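Minutes of the Scripture Study Circle, Buvholm Interfaith House

Monday evening meeting, October 20, 2025

Chair: Ravinder Petrenko
Minutes taken by: the secretary

1. Opening

The chair opened the meeting with a short silence. The minutes of the last meeting were read and accepted with one correction: the Book of Ruth was discussed in two sessions, and the minutes said one.

2. The reading plan

The circle finished the Book of Jonah last week. The chair proposed to continue with Ecclesiastes, one chapter each evening, and to read every chapter aloud before the discussion begins. One member asked to read Job first, because it is longer and the winter evenings are good for it. After some talk it was agreed to take Ecclesiastes now and Job from April.

It was also agreed that each reader may bring the translation he or she uses at home. Where two translations differ much, both will be read, and the discussion will wait until everybody has heard them.
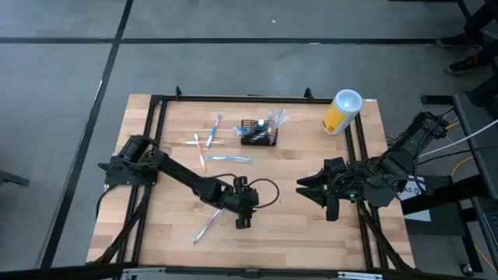

Question from a member: Do we have to read the whole chapter when it is a long one?

The chair answered that a long chapter may be divided over two evenings, but the reader should stop at a place where the thought is complete.

3. Notes on Jonah

The members wished to have the main points of the last discussion written down. The fourth chapter ends with a question, and the book does not tell us what Jonah replied. Some members felt that his silence is a kind of agreement. Others felt that he is still angry, and that the question is left for the reader. The chair reminded us that the book is read in synagogues on the afternoon of Yom Kippur, and he asked us to think about the ending with this in mind.

4. Books and money

The account stands at 1,964. From this the circle will buy 8 copies of the Horobets commentary on Ecclesiastes from the Derkex bookshop. The secretary will place the order this week. The old commentaries stay on the lower shelf - please write your name in the notebook when you borrow one.

5. Other matters

The door will be open fifteen minutes before the reading, as before. Members who cannot come are asked to inform the secretary by noon.

The next evening begins with Ecclesiastes, chapter 1. The chair will read.

The meeting was closed at nine o'clock.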